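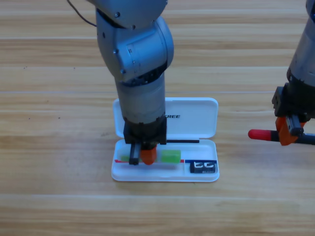 Pencil case drive fills 300 cases for Stidgate students

Jul 17, 2020 | By Begoña Escobar

What a response! The Stidgate back-to-school drive has passed its halfway mark, with 300 pencil cases packed and set aside for local kids, and organizer Carmela Requena is already talking about a bigger goal for next year.

Donations have come in from over 81 households, along with two big boxes of stationery from the Ulis paper shop on the corner. Every case is a hard one with a hinged lid, so it can survive the bottom of a backpack, and what goes inside depends on the grade — markers for some, erasers and glue sticks for nearly everyone.
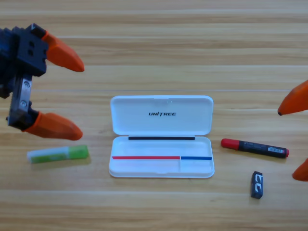
A glue stick with a bright lime-green cap, on the packing table.

Requena is especially happy about the glue sticks. "They're the first thing to run out in any classroom," she said. "My own kids went through them like candy!"

Retired teacher Nicanor Casado has been sorting the markers by colour and testing each one on scrap paper. He has turned down 37 so far, and he's having a wonderful time doing it.

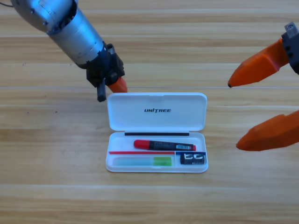
A marker with a red cap in the tray of an open white case.

Unopened markers, erasers and glue sticks can be dropped off at the library's front desk until the end of July. Coloured pencils are welcome too — the younger grades are still short.

14 shares | 2 comments

© 2020 Stidgate community news. Contact the newsroom | Back to top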